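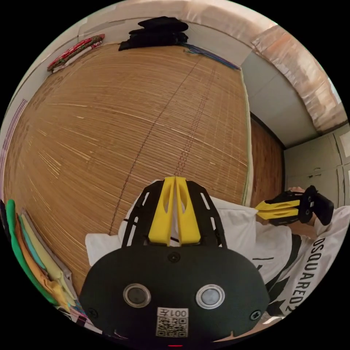

Fold on the bed. I will die on this hill.

My sister in law has a folding table. Proper one, came from Evico, legs that lock and everything. She irons on it, folds on it, and then the piles sit there for 5 days because a table doesn't need to be slept on. That's my whole argument really but I was asked for a column so here goes.

A bed has a deadline. You put the clean stuff on it at four in the afternoon and by bedtime it has to be gone - in a drawer, on a hanger, on the floor if you're weak. No app does that. Seraina Kaufmann wrote in these pages in July that beds are for rest and laundry on them "poisons the room". Nice line. I have a small apartment and a bed that's the biggest flat thing in it.

And a hard flat top helps. We sleep on a bamboo mat in the hot months and it's the best folding surface I've owned. Shirts lie flat, nothing sinks in. A big soft comforter is hopeless, I'll give her that one.

People who fold on couches, I don't know what to tell you. You've got half a seat and an armrest. Try a T-shirt with big print across the chest on that. Those are the ones I do first, spread right out at the near edge, sleeves out, smooth the letters down with your palm. YOU ME, says one of them. Fine. Fold it so the print doesn't crease down the middle and it'll look decent a lot longer.
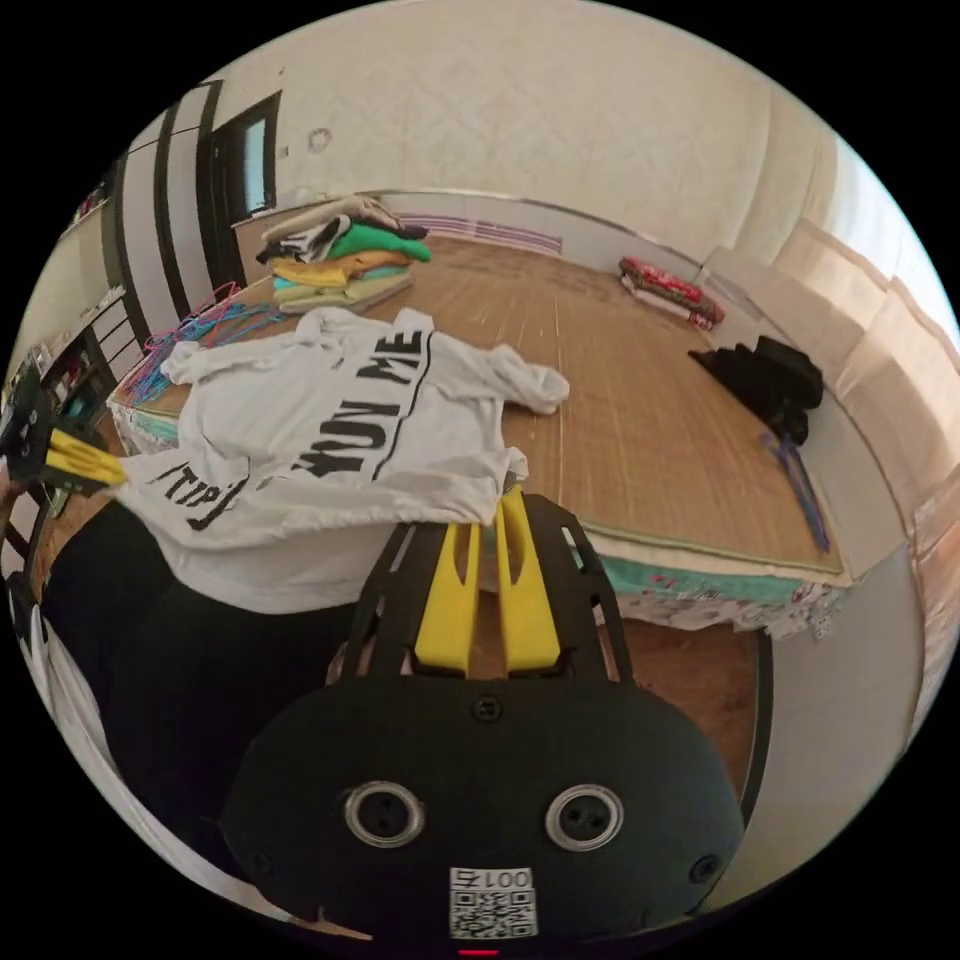 The pile question

Genji Maruyama next door sorts by person. I sort by nothing, one stack, green on orange on teal, and split it up at the end. His way is neater. Mine is quicker and I've got 40 minutes before dinner, so.

Black things I leave for last becuase I can't tell them apart anyway. They go in a heap. Hangers come out at the start and stay on the mat with the clothes, within reach, tangled or not. If they're in the closet you walk back and forth all evening.

Blankets fold big and go at the back. Pillow stays where it is.

Seraina is welcome to reply. She'll say buy a table. I don't have room for a table, I have a bed - and tonight I need to get in it.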